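Breeders and keepers wanted: crested gecko hatch log
Posted Jan 20, 2022

We're putting together a shared hatch log for crested geckos, and we'd love to have you in it! The Zeman Gecko Circle has kept its own records for seven years, but they all come from the same handful of rooms, and we want to know how eggs do in basements in Ohio, spare bedrooms in Arizona and everywhere in between.

Who we're looking for
Anyone in the US with at least one laying female. You don't need to be a big breeder — a single pair is great, and so is a first season. We have room for 300 keepers and would like to end up with roughly 2000 eggs on the books.

What you'd do
Write down the lay date, incubation medium, temperature and hatch date for each egg (or the date it went bad, we want those too). Weigh hatchlings once, on day 10, if you have a gram scale. Most people spend a few minutes a week on it, a bit more in peak season.

What you get
Your own records back as a tidy spreadsheet, plus the full results before they go up on the forum. Your name and town stay out of anything we share. There's no pay, but there's a lot of gecko talk in the group thread, and people are generous with advice.
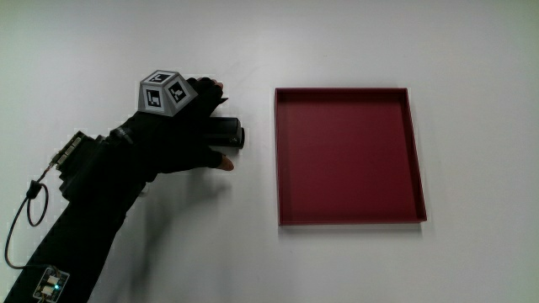

How to join
Send a message to Sheyla Ayala through the forum with your state, how many females you keep and what you incubate in. Please put "hatch log" in the subject line. Logging starts in May, and eggs already in the incubator by then can be added as long as you know the lay date. Questions are welcome, even if you're still on the fence.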